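Gosik Pillow by Orkero

The Gosik is a pillow for people who sleep on the side or on the back. The core is one piece of soft foam, 12 cm high, and it comes back slowly to its shape when you lift your head.

We began to work on it in November, after many customers wrote to us that their old pillow was too flat by the morning.

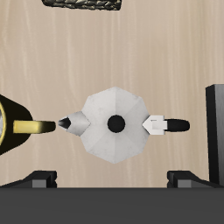

The cover is knitted cotton with a zipper on the long side. You can wash it in the machine. Please do not wash the core — only let it air near an open window.
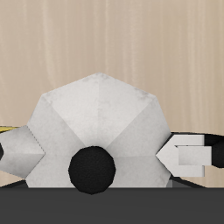

Light wood grain and pale gray facets.

The height can be changed. Inside the cover there are 2 thin layers which you can take out, one or both. Most back sleepers prefer the pillow without them. Give your neck up to 4 nights before you decide.

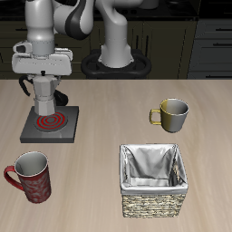
Does the foam smell when it is new?
A little, on the first day. Leave the pillow without its cover in a room with fresh air, and in the evening you can sleep on it.

Amra Kovačević drew the shape in our workshop in Živković, and Anatole Coste chose the fabric. The same fabric is used for our Custia mattress cover, so the two look good together on the bed. 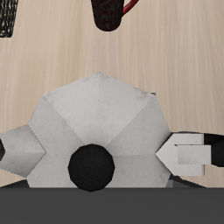 Top view, with the round black disc.

Item number: 138
Colors: white, sand
Filling: foam, one piece
Spare cover: sold separately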